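**Ticket 2870 — Lid on pink desk canister binds, will not seat level**

Status: open, waiting on part
Product: Zudel canister, domed lid
Reported by: N. Lins
Location: desk by the gray wall

Lid sticks on opening. On closing it stops early and sits slightly high on one side. Started after the canister was washed and refilled.
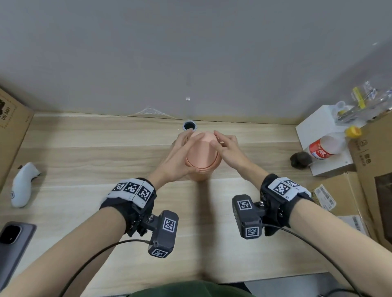
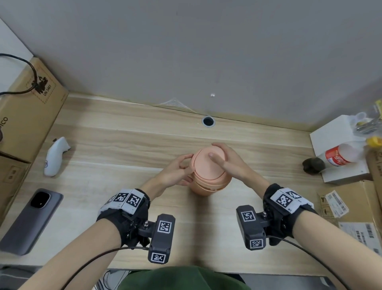 **Log**

Sunday, first check. Left hand on the body, right hand on the lid, turned counterclockwise. Binds at the same point each time. Contents emptied into a bowl before further work.

Rim and inside of lid wiped with a damp cloth. Dried residue found in the groove, removed with a toothpick. Lid turns more freely but still sits high.

Seal taken out and inspected. No tears. One section is stretched and will not stay in the groove — pressing it back holds for two or three turns, then it lifts again.

Soaked seal in warm water for 10 minutes, dried, refitted. No change.

Tried the lid from the second canister (same model, bought from Andrade). Seats level, opens normally. Body threads are therefore fine and the fault is in the seal or the lid.

Fitted the good seal to the suspect lid. Seats level. Fault is the seal.

**Parts**

Plondis lists the seal as no. 871. Ultanel has a 76 mm seal that looks close, but the section is thicker. Do not substitute.

**Next steps**

- Order one 871, plus a spare
- Keep dry goods out of this canister until the seal is replaced
- Wash lid and seal separately, no dishwasher

Natanael Lins to refit and close the ticket when the part arrives.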